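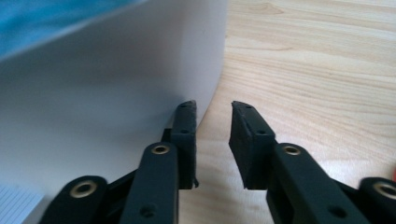
Finger pads as of tonight, two grommets each side of the linkage.

Home | Forums | Student Builds | Grippers and Hands | New Posts | Log In

Finville Makers Board – Student Builds
Thread started by t_schwerdtfeger, 21 Jan 2022

t_schwerdtfeger wrote:
Our club at Flondorthorpe has been on this hand-held gripper since September and I want a second opinion before we lock the design for the Plurov round. Two fingers, soft faces, linkage on both sides. The team says it's finished. I don't think it is. The pad edges look uneven to me, worst at the tips, and they want to enter it like that. Our log says 286 grasps and 21 drops. The kids read that as a great number. I read it as a number we got by picking up the same three things over and over.

nadar_m wrote:
What are the three things?

t_schwerdtfeger wrote:
Foam block, tape roll, plastic cup. All dry, all light, all standing up nicely on the table.

nadar_m wrote:
Then I wouldn't put that score on a poster. I judged two of these rounds and everybody shows up with a grasp rate. Ask who picked the objects and it gets quiet. The Plurov table had a wet sponge and a bag of rice the last time I was there. Your soft faces might love the sponge or might hate it, but the cup won't tell you.

hildegard.h wrote:
I think you're both being hard on a student build. The edges are ugly, so what? Contact happens on the face. We trimmed ours with kitchen scissors and placed fourth.

gbouchard wrote:
Fourth out of how many, Hildegard?

hildegard.h wrote:
Six. But the pads had nothing to do with it, our battery mount did that.

gbouchard wrote:
Ok. Edges do matter if you pinch thin stuff, because then the tip is all you have. If the Plurov list still has the flat washers on it, a ragged tip is going to cost them. I'd want to see the two tips closed on a sheet of paper with a light behind it. Any gap shows right away.

Also, Timo, there's a little tuft sticking out at the bottom corner of the left finger. Is that pad material or something else? If it's fuzz from the pad I'd worry the edge is starting to go.

t_schwerdtfeger wrote:
Could be pad, could be thread, I'll look tomorrow. The paper test I like. We'll do it.

haberkorn_l wrote:
I'll be the grump. Why a hand tool at all? The round is called automation. A student squeezing a handle is a pair of tongs with extra steps. I said this about the Dreßler kit too and got shouted at.

nadar_m wrote:
You got shouted at because you hadn't read the rules, Ludger. The hand category is separate. Same fingers go on the arm later if they get through.

haberkorn_l wrote:
I did read them. "Later" is doing a lot of work there. How many of these ever make it onto an arm?

nadar_m wrote:
Fair. I can think of two.

hildegard.h wrote:
Ours did, for one afternoon.

t_schwerdtfeger wrote:
I'm with Ludger more than I'd like to be. My real question is still whether to cut new pads or spend the time on a better test list. We can't do both before the deadline.

gbouchard wrote:
Test list. If it fails you'll know which pads to cut.

hildegard.h wrote:
Pads. It's an evening's work and they'll feel better about it.

Views: 2284

We use cookies to keep you logged in and to count visits. By continuing to browse you accept our cookie policy.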